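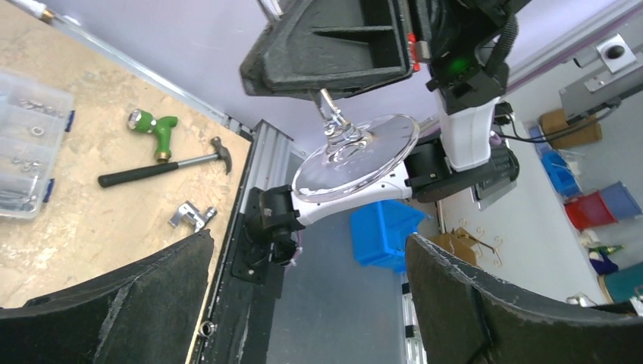
Skudura's Glass Shelf Is Open, and You Can Borrow Wine Glasses for Your Next Party

17 January 2026

If you're hosting a big dinner in Bitley this winter, put the plastic cups back in the cupboard. Skudura, the borrow-and-fix shop on the old D'Amico block, has opened its glass shelf, and it's stocked with 557 pieces of real glassware that anyone with a library card can take home for the weekend.

Most of them are wine glasses. There are also water goblets, juice glasses, a good run of champagne flutes and a group of dessert coupes that we fell in love with on the spot (pudding tastes better in a coupe, we will not be arguing about it). Everything is free to borrow for up to 2 nights, and the only thing you leave behind is a refundable deposit.

The glasses came mostly from the D'Amico banquet rooms, which closed in November after many years of wedding receptions, retirement dinners and at least one very loud polka night that people in this town still bring up. When the kitchen was cleared out, the glassware was headed for a liquidator two counties over. Skudura asked for it, got it, and spent the next weeks washing, sorting and checking every single piece in its back workroom.

The checking is the part we loved hearing about. A wine glass can look perfect from across a room and still have a nick in the foot that will scratch a tabletop or catch a sleeve. So each glass gets turned upside down and held by the stem while the foot is looked over against a light, all the way around. Then the rim gets the same treatment. Anything with a sharp spot goes into a separate bin. Anything cloudy goes back for a soak in warm water and white vinegar, which took care of nearly all of the haze left behind by years of commercial dishwashing.

The shop says 92 pieces didn't pass. Those aren't going to the landfill either! Glasses with a chipped rim but a sound bowl are being set aside for a candle workshop later in the season, and a few feet and stems that had already come apart are going to a mosaic class at the high school. Anything too far gone is being wrapped and thrown out safely.

How borrowing works

You reserve by the rack. A rack is a divided crate that holds one kind of glass, and you take the whole crate even if you only need part of it. That keeps the sets together and saves everybody from hunting for a missing flute on a busy afternoon. Racks go out after lunch and come back before closing, and the crates are made to sit flat on the back seat of an ordinary car with a seat belt across the front.

The crates themselves are part of a little project called Clorkero, and they deserve a paragraph of their own. Clorkero started as a way to use up leftover particle board from a cabinet job. The panels were cut into slats, slotted together like the dividers in a moving box, and screwed into a simple outer frame with rope handles. Felt on the bottom, a lid on top, done. They're plain and sturdy and honestly kind of handsome, and you can buy the cutting plan at the counter for the price of a cup of coffee if you'd like to make one for your own holiday dishes.

Putting them together is still going on in the workroom, where anybody can drop in and help. The small hardware lives in a clear divided box, with the washers, nuts and screws in their own compartments, and that box is a thing of beauty if you have ever tipped a coffee can of mixed screws onto a table looking for one that fits. We got to assemble a lid while we were there. It went on slightly crooked. They are going to let it go out anyway.

A word about washing

You don't have to return the glasses sparkling, but you do need to rinse them. The shop would much rather get a glass back with a water spot on it than one with a crust of dried red wine at the bottom. Please don't run them through a home dishwasher. The stems are thin, the racks in most machines are a little too short, and one leaning glass can take out its neighbor.

If you do want to wash them by hand, the advice from the workroom goes like this. Put a folded towel in the bottom of the sink. Use warm water, a small squirt of soap and a soft sponge. Hold the bowl while you wash the bowl, and hold the foot only when you wash the foot, as most broken stems come from twisting one end while gripping the other. Rinse well, then let the glasses drain upside down on another towel for a few minutes before drying them with something that doesn't shed. An old cotton pillowcase is great. Terry cloth leaves fuzz.

And if one breaks? It happens, and it's fine. Wrap up the pieces, throw them away at home and tell the desk when you bring back the rest. The first broken glass in a rack costs you nothing. After that, a couple of dollars per glass comes out of the deposit and goes toward replacements. Please don't swap in a glass of your own to fill the hole. It's a kind thought, but the slots are cut for certain sizes and a bowl that's too wide will get stuck.

What people are borrowing

The first weekend was a test run, open to people who already had tool memberships, and it went beautifully. Goblets went out for a baptism lunch. A rack of flutes went to a fiftieth anniversary. One borrower took the coupes for a shrimp cocktail night with a 1970s theme, and brought them back with a leftover tub of cocktail sauce for the desk, so the coupes are already earning their keep.

The wine glasses are the big draw, of course. They come in two shapes, a rounder one and a taller, narrower one. The desk will happily talk you through which is meant for what, but the short version is that either will hold wine and your guests will be thrilled to have a stem in their hand. They're good for other things, too. Turned upside down with a sprig of rosemary or a small ornament under the bowl, they make a sweet centerpiece, and the foot gives you a flat spot for a tea light. Just use a battery one if kids will be at the table.

We asked what the shop would like more of, and the answer came right away: tablecloths, in any color, at least long enough for a folding table. Cake stands are second. Serving spoons are third. Glassware is full up for the moment, so please hold on to yours until spring, when there should be more shelf space.

The workroom is open, too

You don't need to be planning a party to stop by. Workroom hours are free, and there's nearly always a job on the go that could use another pair of hands. Crate building will keep going through the end of winter. So will sorting, which is more fun than it sounds, especially the part where you hold a just-cleaned glass up to the lamp and the light runs around the rim.

Kids are welcome at the crate table with a grown-up. Glass checking is for ages sixteen and up, and closed shoes are a must for everyone. Bring an apron if you have a favorite. Bring reading glasses if you use them, too, as the tiny chips are very tiny.

There's a short class on the calendar as well, on packing breakables for a move. It covers stemware, plates, lampshades and the awkward stuff like gravy boats. You'll learn how to fill a bowl with crumpled paper before you wrap the stem, how to stand plates on edge, and which boxes to turn down when the liquor store offers them (the ones with damp bottoms). The class is free and everyone who comes gets to borrow a crate to practice with. Seats are limited by the size of the table, so sign up early.

If you go

Skudura is in the low brick building at the end of the D'Amico block in Bitley, with the entrance around the side, by the bike racks. Parking is easy behind the building, and there's a ramp at the back door that's perfect for carts. The glass shelf is to the right as you come in.

Reserve your racks at the desk or by phone. Reservations open a month ahead, and graduation season is already getting some interest, so if you know your date, grab it now. Bring a Bitley library card and something with your current address on it. Deposits can be cash or card, and you get yours back when the crates come home.

Crate plans and spare dividers are at the counter. The tablecloth donation bin is by the front window, and clean, folded cloths are very much appreciated.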